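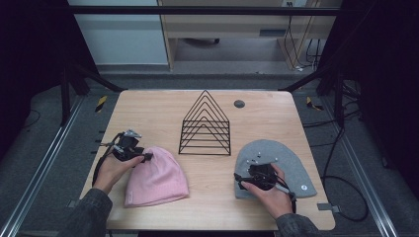

How to fold a knit beanie so it stays folded

A knit hat does not want to be folded. It wants to be a lump, and it will spend the whole summer at the bottom of a basket proving the point. I put up with this until September, when I went looking for one gray hat and pulled out every other knitted thing I own.

What follows takes under a minute per hat. You need a clear tabletop and something with slots to stand the hats in. A wire desk file works very well, and most of us have one left over from the days when we meant to deal with our mail.

1. Flatten it

Lay the hat down with the opening toward you. If it has a cuff, turn the cuff down all the way and start over, even if it looks fine. Smooth from the middle out with your palm. Don't pull on the ribbing, which stretches happily and goes back when it feels like it.

2. Find the tag

If there's a little tag near the edge, put it at the same corner on every hat. This matters to no one but me, but then you can tell them apart in the rack.

3. Fold in thirds, the long way

Bring the left side in, then the right side over it. You should have a strip with a rounded end. Chunky knits will only go in half. Let them.

4. Tuck

Fold the crown end down toward the opening, then push it inside the cuff edge – one layer, only an inch or so. This is the step everybody skips, and then they write to me. Yareli Palacios wrote to me twice. She was folding from the wrong end.

5. Stand it up

Slide the hat between the wires with the fold facing up. One hat to a slot. If you have to shove, move it to a wider gap, as wire will snag a loose stitch given any encouragement.

A hat with a pompom can't be tucked. Fold it in half around the pompom and put it on the end, where it can look pleased with itself.

My rack has held 12 hats since a Wednesday night when I should have been doing something else. It lives on the shelf by the door, and so far only the scarves have tried to move in.

Related posts
Gloves: keeping pairs together until spring
Folding a scarf without rolling it
What to do with a stretched cuff
4 ways to store a wool blanket
Getting pills off an old sweater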